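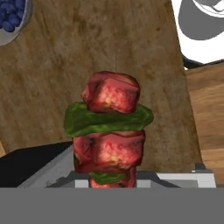
Combien d'essais ratés avant que la main prenne le pli ? La question venait d'un visiteur, au fond de la salle, et chez Gritow on n'a pas esquivé : beaucoup, et on les garde tous.

J'ai adoré cette journée portes ouvertes à Prusberg ! Tout l'atelier Lockyer tourne autour d'une idée simple : on pilote la pince à distance, dans une cuisine simulée, et le robot apprend de nos gestes. La brochette de viande et poivron vert, par exemple, demande une patience folle – il faut approcher doucement, serrer juste ce qu'il faut, attendre un peu.

L'équipe a déjà enregistré 361 démonstrations et vise 400 avant janvier. J'ai eu droit à 3 tentatives aux manettes (la première, n'en parlons pas), et à la dernière j'ai enfin compris qu'il fallait bouger le poignet avant le bras. Quel plaisir !

Le logiciel maison, Jisik, rejoue ensuite chaque geste au ralenti – on voit toutes ses hésitations. Entrée libre, prévoir une bonne heure.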